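Ayala Home Assist Platform
Sold and supported by Clurnotgate

Overview | Chores | Hands and grippers | Specifications | What's included | Support

The Ayala is a two-armed mobile platform for light household work and simple shop-floor handling. It is sold to care homes, short-stay apartment operators, test kitchens and small workshops. We also sell a limited number each year to private households that can give it the floor space.

Buyers usually start by asking which chores it can do today. The short answer is that it clears, carries and sorts well, wipes flat surfaces fairly well, and is slow at anything soft or folded. The sections below go through this by type of job so you can compare it with the work you have in mind.

Clearing and tidying

Clearing a table is the job most owners use it for. The Ayala will pick up cups, cans, bottles, boxes, books, remote controls and most whole fruit, and put them in a bin, on a tray or on a shelf you have marked in the Ester app. Items up to 800 grams can be lifted with one hand. Heavier items need both hands and a clear approach from the front.

A living room table with 11 loose items on it takes the platform almost nine minutes to clear. A person does it in under one. Most of our customers run it when the room is not in use, so the time matters less to them than whether the table is clear at the end.

Glass tables used to be a weak point. Depth sensors read through the top to the rug or floor and the hand would stop too low. From software version 9 the Ayala combines depth with edge detection and a light touch check before it closes its fingers. Glare from windows and ceiling lights still causes some retries. If your table is by a window, run the job in the evening or close the blinds.

Clear plastic bottles lying on their side are still harder than bottles standing up. Expect a second attempt on these.
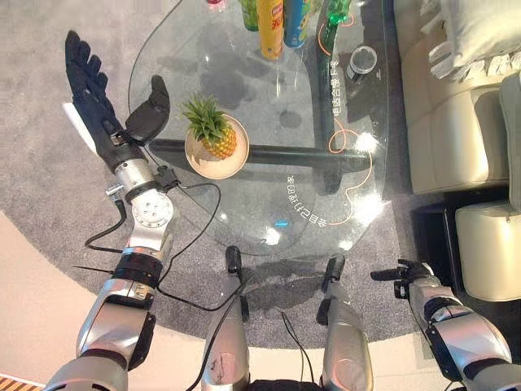 Hands and grippers

Each arm takes either a five-finger hand or a two-jaw gripper. The two can be mixed, and mixed is how most units leave us.

Five-finger hand: for round, uneven or fragile items such as fruit, mugs and lidded jars. Comes with a black glove that adds grip. The glove is a wear part. Check the cuff each week for loose material and replace the glove if the fingertips go smooth.

Two-jaw gripper: for cans, handles, box edges and trays. Faster than the hand, easier to wipe down, and cheaper to repair. Not suitable for soft fruit.

Changing from one to the other takes a hex key and a recalibration run. The platform needs to be restarted afterward.

Kitchen work

Loading the top rack of a dishwasher works with plain cups and bowls. The bottom rack works with plates of one size. Mixed cutlery does not work well enough for us to list it as supported. The Ayala will not use knives, a stove or an oven, and these functions can't be turned on.

Laundry

Moving a load from a basket to a front-loading washer is supported. Folding is offered as a trial feature for hand towels only. Shirts and fitted sheets are not supported, and we have no date for them.

Shop floor

Tote sorting, kitting from open bins and feeding parts to a fixture are all supported with the Randomard bench kit, sold separately. Parts should be dry and free of oil. Cycle times depend on the part, and we will test yours at no charge before you order if you send us a sample box.

Specifications

Reach per arm: 54 cm from the shoulder
Lift, one hand: 800 g
Floor types: hard floor, low carpet, rugs with a flat edge
Power: battery, with charging dock
Control: Ester app for phone or tablet, wall panel optional

What's included

Platform with two arms, one five-finger hand, one two-jaw gripper, charging dock, two spare gloves, hex key set, printed setup guide. The cable sleeve kit is optional and recommended for homes with children or pets.

Support

Phone support is open weekdays and Saturday mornings. Remote sessions can be booked through the Ester app. Send broken hands and grippers back in the original foam insert.

Request a quote | Download the setup guide | Book a chore test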